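Laboratory Practice for Service Robots
Course handout 4: Household handling tasks, prepared by Edmund Malinowski

This handout sets out the rules for work at the arm station in the Maltberg teaching laboratory. Students of the Fota and Dedine groups must read it before their first session in February. The rules apply to every task in which the arm holds a household object.

1. Preparing the table
Only objects named on the task sheet may be placed within reach of the arm. The session log records the object, the grasp point and the position of any target — for a watering task, the plant pot.

2. Grasping
The fingers close on the top of the object at the point given on the task sheet. Speed is limited to 60 mm per second until the grasp has been confirmed by the supervisor.

Watering can task: gripper closed on the top of the can, spout toward the plant. 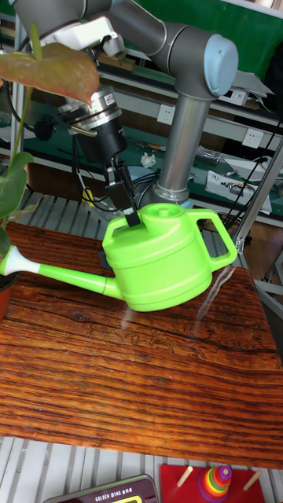
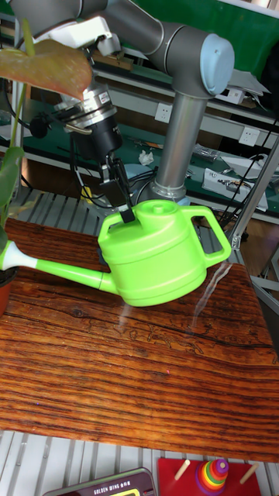
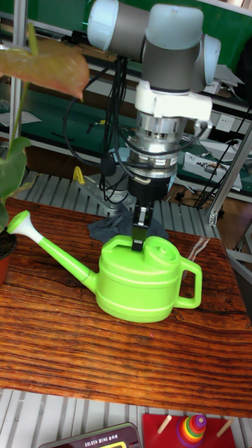
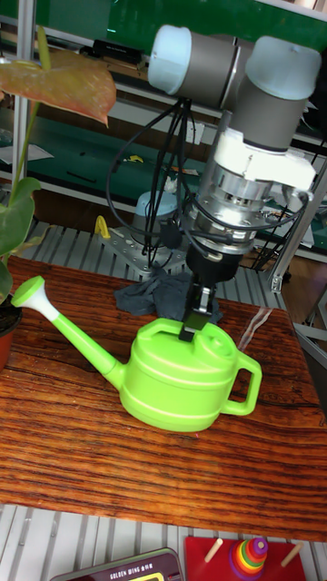

3. Cables and clearance
Cables along the arm must be checked through the full range of the wrist before any motion is started. A loop that tightens or catches ends the trial.

4. Stopping
Any person present may stop the arm — no permission is needed. Trials are resumed by the supervisor only.

Logs are to be filed under Matar, room 284, within 14 days of the session.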